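4/12/23

The seed potatoes are in! Two whole beds of them, and my knees are letting me know all about it, but I could not be happier. The ground up at Fultthorpe finally dried out enough to crumble in my hand, so I dropped everything and went. I put the Petiers in the long bed by the fence and saved the short one for Zoson, a variety I'd never heard of before the seed swap. The skins are almost purple. If they taste half as good as they look I'll grow them every year.
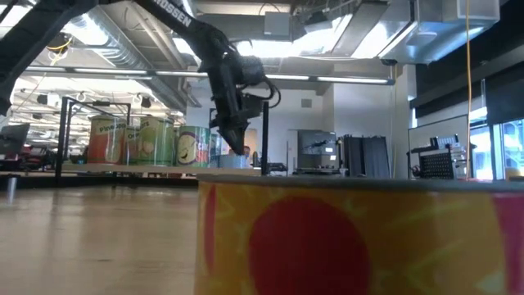
Peas next. I counted out 111 of them last night at the kitchen table (yes, I count my peas) and they've been soaking in a bowl ever since. A few have already split and sent out a little white tail, and I stood there grinning at them like a fool before breakfast. They'll go along the netting tomorrow if the wind drops. Last year the mice got nearly the whole first row, so this time I'm laying holly clippings over the top – an old trick I read in a library book and have been dying to try.

The rhubarb is coming on beautifully too, big crinkled leaves and stalks as thick as my thumb. I pulled enough for one crumble and left the rest alone, which took some willpower.
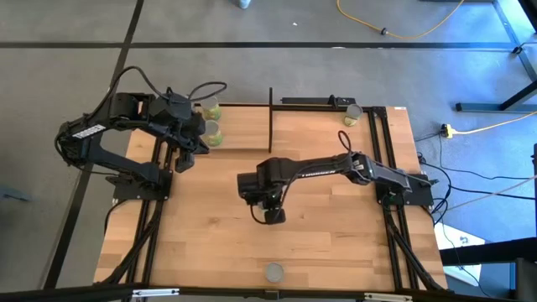 I walked home the long way, past the Moen orchard, and the plum blossom was out all down the south side. Bees everywhere! I stopped for a good while just to listen. If we don't get a late frost there ought to be plums by August, and I want to try bottling them this year instead of making jam. We still have more than 31 jars of jam left from last time, and even I can't eat toast that fast.

Supper was leek and barley soup with the last of the winter leeks, and it was so good I had seconds and then scraped the pot. Must write down how much thyme went in before I forget. A big pinch, I think, maybe two.

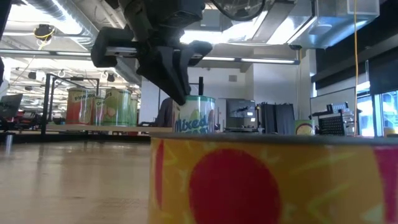

For tomorrow

Peas in, holly on top
Move the tomato seedlings to bigger pots – they're getting leggy
Find the other glove
Ask at the plot gate about the spare water barrel
Sow more lettuce, the red kind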